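Robotics Club / Season Projects / Bench Safety

Two-Arm Bench Checklist – Table Clearing Project
Trellby Robotics Club, Novthorpe
Inspected Jun 4, 2022 by Costel Jitaru
Bench asset no. 1876

Comments are for the student team. Anything marked FIX has to be done before the arms are powered again. 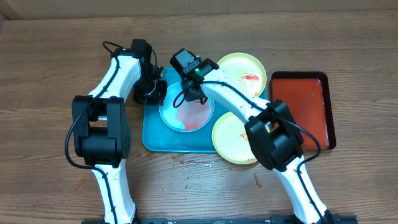
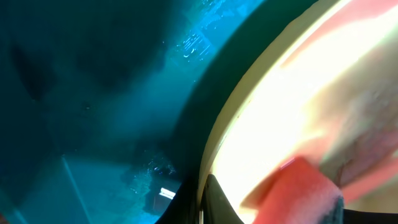 1. Base rail and mounts – OK
Both arms sit solid on the rail. Check the bolts again at the start of each session.

2. Cables – OK, with comment
No cracked jackets. Leave enough slack at the elbow for the full reach, and move each arm by hand through its range before turning on the motors.

3. Emergency stop – OK
Tested 2 times from each side of the table. Both arms dropped out. The button had been pushed behind the monitor when I arrived. Keep it within reach of whoever is spotting.

4. Food residue and liquids – FIX
Sauce is fine for the task but it can't stay on the table between runs. Wipe the tabletop, then the gripper fingers, power off for both. No spray bottles near the joints – put the cleaner on the cloth.

5. Gripper fingers – OK
Pads are worn on one side but still tight. Spares were ordered from Annan in December and are in the parts drawer.

6. Speed limit – FIX
The Vumen control script was set to 230. The club limit for shared table work is 15 until the team passes its review. Change it in the settings file, not in the window, or it resets on restart.

7. Arm-to-arm clearance – OK, with comment
The software stop works. It does not know about dishes, so a plate pushed up on its rim can still get caught between the arms. The spotter should call a stop if that happens.

8. Eye protection and loose sleeves – OK
One hoodie with drawstrings. Corrected on the spot.

9. Log sheet – FIX
Last three sessions have no spotter name. Fill these in.

Recheck on items 4, 6 and 9 at the next build meeting.

C. Jitaru

Related
– Battery Charging Station Checklist
– How to Be a Spotter
– Table Clearing Project: Team Rules
– Soldering Bench Inspection, Comments
– Parts Drawer Labels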